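# Chapter 3: Theft by Employees

Most of the cases in the last two chapters involved strangers. A shop was broken into, a car was taken, and the police began with no idea who had done it. Employee theft starts from a different place. The person responsible is usually on the payroll, knows the alarm code, and may be the one who opens up in the morning.

The case we will follow through this chapter concerns Grondisel, a small firm supplying catering equipment in the town of Gromley. Its bookkeeper, Esi Nutsugah, noticed that refunds were being paid to a customer account which had never bought anything. The payments were small at first, none of them above 100 pounds. By June they had reached 500 pounds a time. She printed the account history, put it in an envelope and took it to the owner.
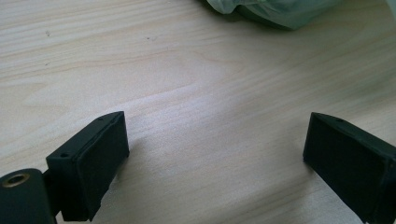

What must the prosecution prove in a case of this kind?

The prosecution must prove that the accused dishonestly took property belonging to someone else and meant to keep it from them for good. Where the accused held a position of trust over the employer's money, a charge of fraud may be brought as well or in its place.

Dishonesty is where most of the argument takes place. An employee may say that the money was owed as overtime, that a manager had agreed to it, or that it was a loan. Each of these claims can be tested against records, and the court will want to see those records in their original form. We return to this in Section 3.2, where the refund slips are set out in full.

The owner of Grondisel did what many owners do and called the employee in for a talk before calling the police. The employee, Deok-su Maeng, denied knowing the account. He was sent home on full pay. His login was not closed until the next morning, and two entries were deleted overnight. The accounts software, supplied by Pronix, kept a log of deletions, so the entries could be recovered, but the delay gave the defence something to work with at trial.
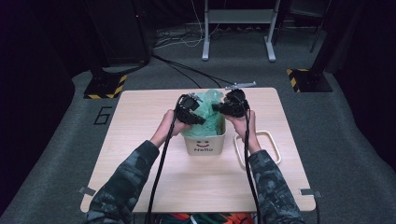 The police were told on 12 March 2018, some nine months after the larger payments began. An officer took a first statement from the bookkeeper and asked for the bank records. These showed that the refunds had gone to an account in the name of Iwasaki — a trading name registered at Maeng's home address. He was interviewed under caution and charged with fraud by abuse of position.

Before reading on, note the order of events: discovery, internal talk, deletion, report, interview, charge. Several of the questions at the end of the chapter turn on what was known at each stage and who knew it.

## 3.1 The first report

A first report is often made by someone who is upset and has only part of the story. The officer's job at this point is to write down what the person saw or read for themselves, and to keep that apart from what they suspect. Nutsugah's statement ran to three pages. Most of it dealt with how refunds were approved, and Maeng's name appeared only on the last.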